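Setting the Bread Table: How Loaf Shape and Basket Size Change a Small Bakery Display
Final project report, Food Service and Display, spring term
Rilescombe campus

1. Where the idea came from

Our group started out wanting to do something about pastry, and then in March one of us spent a whole Monday morning in line at the Pilgate market, watching people pick bread, and came back so full of it that we changed the topic on the spot. What struck us was how people chose. They leaned toward the stalls where the bread sat in baskets with a bit of cloth showing, and they walked right by the ones where it was piled up in trays (very good bread too, we tried it!).

So our question became a simple one. If you only have a small table and a few kinds of bread, how should you lay it out so that people stop and look?

2. What we used

We kept the setup plain on purpose, partly for the budget and partly so that the bread would do the talking. We had a table, a gray cloth, a few wicker baskets and two main shapes of bread: a small twisted roll with a shiny top, and a long pointed loaf with a crisscross pattern scored into it. The rolls follow a recipe from the Ouazzani bakery handout we were given in the first week, at 50 grams of dough each. The long loaf took us several tries and a fair amount of arguing over how deep to cut.

We tried a white cloth first. It looked lovely for a few minutes and then every crumb showed, and the pale loaf more or less disappeared into it. Gray was kinder to both breads.

3. How we ran it

We set up in the Purberg building at 11 in the morning, when people are starting to think about lunch, and changed the layout between sessions. Passersby were asked to fill in a short card saying which bread they noticed first and whether the table looked generous, tidy or neither. We printed 300 cards, far too many, but the copy shop gave a better price for the bigger stack and we have been writing shopping lists on them ever since.

The layouts were:
Everything in the basket
Rolls in the basket, long loaf on the cloth
Basket behind, breads in front on the cloth
No basket

4. What we found

The full basket was the one we all expected to win, and people did call it generous. The trouble was the long loaf. It stuck out over the rim at an awkward angle and hid the rolls underneath, and several cards only mentioned one bread.

Putting the basket behind and the bread in front turned out to be our favorite, and we went back to it more often than we had planned. The loaf does best lying on a diagonal, where its pointed ends lead your eye across the table, and the little roll wants some open cloth around it. 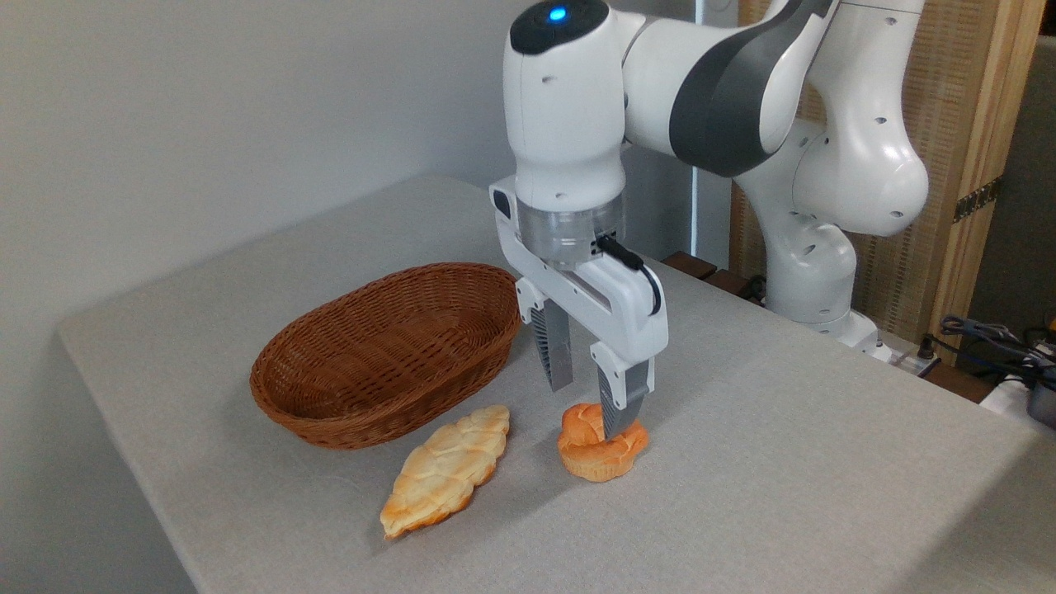
An oval basket suited this layout better than a round one, we felt, as it takes up the width of the table without using much of the depth. The color helped as well. Brown wicker next to golden crust is a warm combination, and a few people wrote "cozy" on their cards without any prompting from us.

The layout with no basket got the fewest kind words. One card said it looked like somebody had forgotten to finish, and we could see what they meant.

5. What we would change

We would iron the cloth. We said we would every single week, and the creases are still there. We would also test a third bread, something dark like rye, to see whether the gray cloth still works under it. And we would shorten the card to one question, as most people wanted to chat about bread and left half of it blank (those chats were the best part of the project, and we wish we had written more of them down).

Word limit for this report: 2000. Recipe cards and the blank survey card are in the appendix.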